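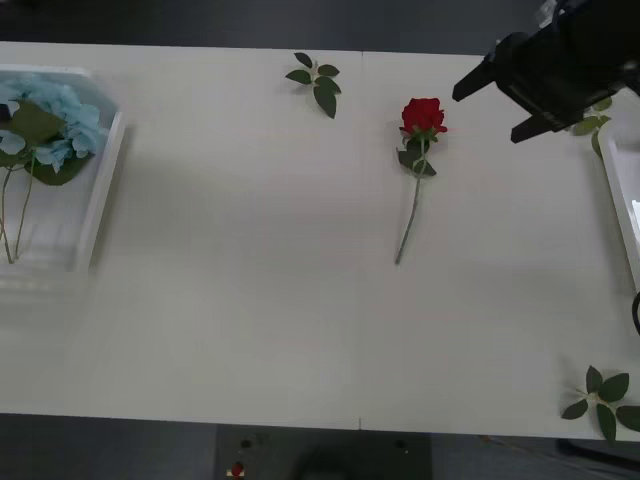 Flower sorting task. Gripper open beside the rose, trays at either side of the table.

Recording demonstrations by teleoperation: flower sorting

Before you start
Home the leader and follower arms from the Jorketano console. Set the follower speed limit to 34 percent. Leave force feedback on.

Step 1. Lay out the table
Place the rose flat, bloom pointing away from the front edge. Put the loose leaf sprigs where the arm can reach them without crossing the rose. Change the layout between episodes, but keep the trays fixed.

Step 2. Approach
Start recording, then bring the open fingers in from the side, level with the stem. Stop for one second before closing. The segmentation script uses that pause to mark the start of the grasp.

Step 3. Grasp and lift
Close on the stem below the upper leaves. Do not close on the bloom. Lift straight up until the stem end clears the table, then move to the target tray at a steady speed.

Step 4. Release
Lower the stem inside the tray walls before opening. Retract vertically and stop recording.

Discarding episodes
Delete any episode with more than 2 grasp attempts or one longer than 800 frames. If the stem slips and you recover on the second attempt, keep it and tag it "regrasp". The Visser loader reads tags in lowercase only.

Step order by Wiroj Saengthong. Tag list maintained by Nathalie Vandenberghe.
Last changed Tuesday, February 18, 2025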